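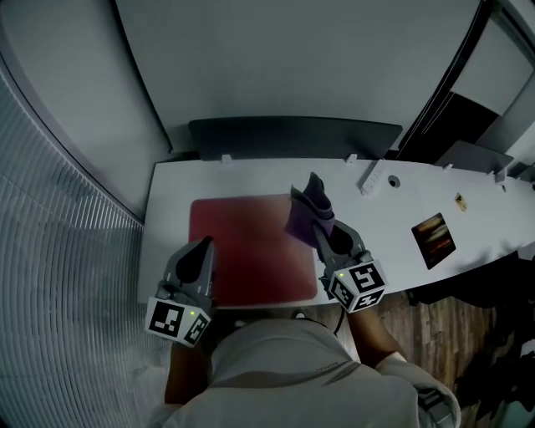

Cloth folding from hand-held gripper demos, head view on or off?

ploswood_tk
Writing up our comparison and I want opinions before I commit to the wording. We train a folding policy on demonstrations recorded with two hand-held grippers. Both have marker cubes, so pose comes from the markers. Each demo also has a head view. We trained two policies on the same 414 demos, one with gripper views only and one with the head view added. The head view version did better on towels and no better on small items. My draft says "the head view helps when the cloth is larger than the gripper view." Is that fair?

fesbyfold
It's fair if you say what the small items were. In our runs at Fesby the small stuff was the problem because the cloth covered most of the gripper view once it was lifted. After that the policy was guessing. I would have expected the head view to help there more than anywhere.

ploswood_tk
Small means socks and washcloths. This is what the gripper camera gets with the cloth up close. 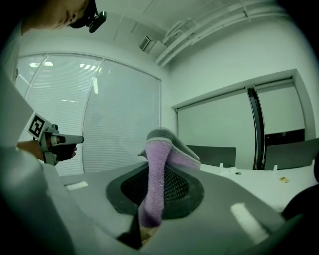
Gripper view, purple and gray cloth over the black rim, the other gripper at left

You can still see the marker on the other gripper, so relative pose isn't lost. I think that's why adding the head view didn't change much.

lewis_rig
I don't agree with that reading. Seeing the marker tells you where the other hand is. It doesn't tell you where the edge of the cloth is. If the small item result is flat, my first guess is that the policy ignores the head input because the cloth is a few pixels wide in it. Did you crop?

ploswood_tk
No crop. Full head image scaled down.

lewis_rig
Then you tested a scaled-down head image. I'd put that in the claim.

fesbyfold
Agree with Lewis on the crop, but I don't think it explains everything. We cropped to the mat and got a small gain on washcloths, nothing on socks. How many seeds?

ploswood_tk
3 per policy. The towel gap holds in all of them. On small items the order flips between seeds, so I'm calling it no difference.

prellima
3 seeds and a flipping order is "we can't tell," which isn't the same as no difference. Please write it that way. Also, what do your frames look like when nothing is draped over the near gripper? If the policy does fine on those and fails on the covered ones, you can split the results by that and skip the size argument.

ploswood_tk
One from the same setup, with the cloth off the rim:

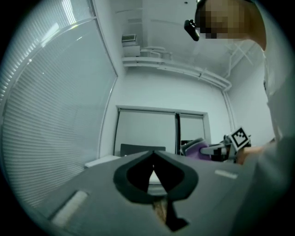

Page last changed: January 1, 2025

prellima
OK, so the black opening is clear there and the other hand's marker is in view too. I'd label each frame covered or uncovered and report error for both groups.

lewis_rig
That's more useful than towel vs. small. Use a fixed rule for "covered" though. We did it by eye once and had to redo 17 demos when two people labeled them differently.

fesbyfold
I'd keep the towel vs. small table as well. People running other grippers will want to compare by item.

ploswood_tk
I'll do both. The small item line now reads "inconclusive at this number of seeds, head image not cropped." The cropped run is next on the list. I'll post the covered/uncovered numbers when I have them, but labeling comes first and I haven't settled on the rule.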